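The Cilgate Miscellany

Last updated: July 26, 2026

The Cilgate Miscellany is a series of edited volumes of literary criticism published by Drultum, a small academic press. Each volume gathers essays by different contributors on a single form or problem in English prose fiction. The series is used mainly by undergraduates and by teachers preparing survey courses, and its early volumes are still cited in work on the short novel and on serial publication.

Scope and arrangement

The series is limited to prose written in English or widely read in English translation. Poetry and drama are left out, although two volumes deal with the verse novel and with fiction adapted for the stage. Each volume has an introduction by its editor, a main body of essays, a list of editions cited and an index of titles. Later volumes add a short glossary of terms.

Essays are of two types. The first is the reprint, taken from a journal or an out-of-print book and given in full, with the original page numbers set in square brackets. The second is the commissioned essay, written for the volume and not published before. In the first four volumes reprints make up most of the text. From the fifth volume onwards the balance shifts, and the ninth volume contains no reprints at all.

The standard volume holds 15 essays. The volume on unreliable narration holds 20 and was issued in two parts with continuous page numbering. References to the second part therefore begin at a high page number, a frequent source of error in student bibliographies.

Editorial method

Quotations from primary texts are keyed to one edition per work, named in the list of editions cited. Where a contributor had used a different edition, the press changed the page references but left the quoted wording as it stood. In a few essays the reference and the quotation do not match, mainly in passages where the author had revised the punctuation between editions. The corrected reissues note these cases at the foot of the page.

Contributors' own notes are numbered and placed at the end of each essay. Notes added by the editor are marked with a dagger. Spelling follows British practice in commissioned essays. Reprints keep the spelling of the source.
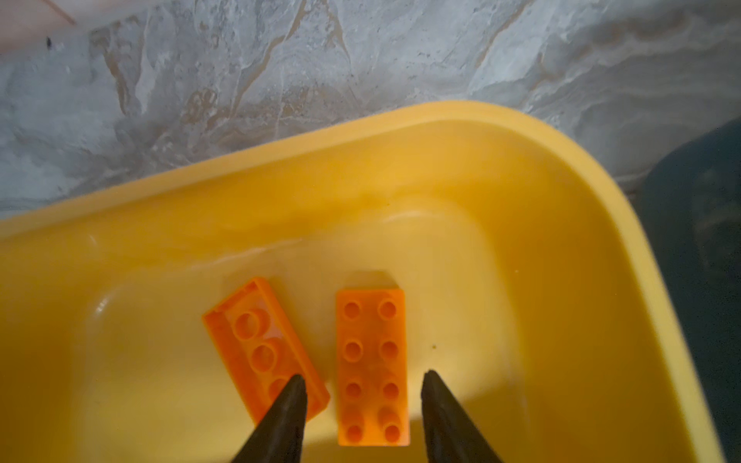 Can a single essay be cited without reference to the whole volume?

An essay is normally cited under its own author and title, followed by the volume title, the editor and the page range. For a reprint, the place of first publication is given as well.

The Srithong supplement

A supplement on fiction in translation appeared under the title The Srithong Papers. It was prepared by a separate editor and is not numbered as part of the series, though it shares the same page size and type. Its essays deal with the handling of dialect, forms of address and chapter titles. Library catalogues differ in their treatment of the supplement: some enter it with the main series and others list it as a separate work.

Reception

Reviews of the early volumes praised the choice of reprints and the full index of titles. The introductions were judged uneven. Several reviewers objected that the volume on the country-house novel relied on a narrow group of authors, and the press replaced four of its essays in the second edition. The two editions differ enough that the edition used should always be stated.

The commissioned essays have been received more favourably, in particular those on free indirect speech and on the use of letters within third-person narrative.

Archive

Proofs, correspondence and reader reports for the series are held in the Dareo collection and listed in its handlist under 3862 entries. Of these, 2604 are open to readers. The remainder consists largely of reports by readers who asked for their comments to be kept closed. The handlist is arranged by volume and then by contributor, with the material for the supplement in a separate sequence at the end.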